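Clilton Home Forums > Storage and Organisation > Toys in the kitchen, pasta on an open shelf

dunnart_4
Posted May 31, 2018

We have a tiled nook off the kitchen, marble-look tile on the walls and a darker one on the floor. It has to hold dry goods and, for now, the kids' soft toys. Two questions.

First, soft toys on tile. The orange shark is polyester plush as far as I can tell (the tag is gone) and it lives on the floor in the corner. The fabric has picked up a few dark specks near the eye. Surface clean, or full wash? The pom-pom on the head worries me more than the teeth do.
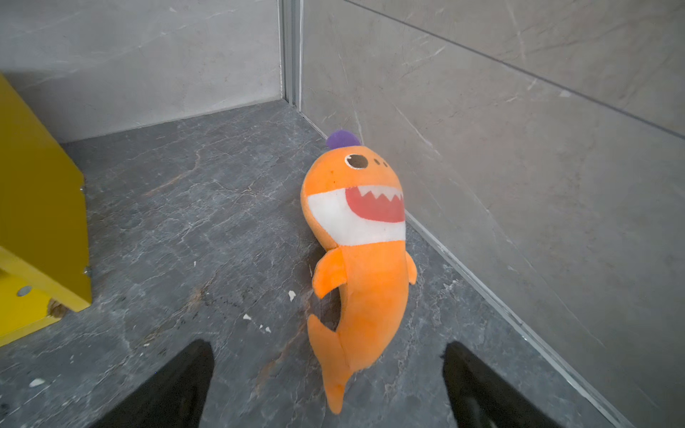 Jovita Zavala
Full wash, cold, gentle cycle, inside a pillowcase with the end tied. Line dry in shade. Don't tumble dry, as heat mats the pile. Pom-poms are usually held by a single knot, so put a stitch through the base first.

greywater
Disagree on the machine. Embroidered eyes are fine but felt teeth curl once they've been through a spin cycle. Spot clean with wool wash at 30 degrees and a soft toothbrush, working with the nap. Check the colour on a seam before you start. Orange dye can bleed into white.

Jovita Zavala
If they are felt. The OP hasn't said. Cold water and a low spin won't do much to sewn fleece.

dunnart_4
Not sure what the teeth are made of. I'll spot clean and see how it dries.

Second question, the pasta. I was told at Cameck that long pasta should be laid flat so the strands don't snap at the base. Any truth in that?

greywater
Some. Upright is fine if the packets can't slump. Once one leans, the load goes onto a corner of the film and that's where it splits. Flat packets stack six high without trouble. Tall jars are better than either. I use the Tokik ones with the clip lid.

Lã
Jars are a waste of money for anything you get through in a month. You lose the cooking time and the best before date unless you cut out the panel and tape it on. Keep the packets, oldest at the front. 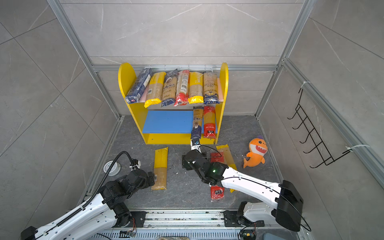 dunnart_4
Shelf depth is what settles it for me. Long packets laid lengthways take up most of a board, and I'd end up with one pile per tier and have to lift everything to reach the bottom one. So they stay upright. Greywater is right about slumping, though: the dark blue packet at the left end of the top tier is already on a diagonal against the side panel, and the rest of the row tilts as well. A bookend in the gap should fix that, or a tension rod across the front.

greywater
Bookend. A rod only stops them falling forward, it does nothing for sideways lean. Get one with a flat base so the last packet stands on it.

Lã
Or fill the tier completely and they'll hold each other up. I haven't bought a bookend since December and mine are straight.

Jovita Zavala
Works until you cook some.

dunnart_4
Bookend it is. I'll measure the tier tonight. Still after opinions on whether the wire basket is better kept for onions or for opened packets.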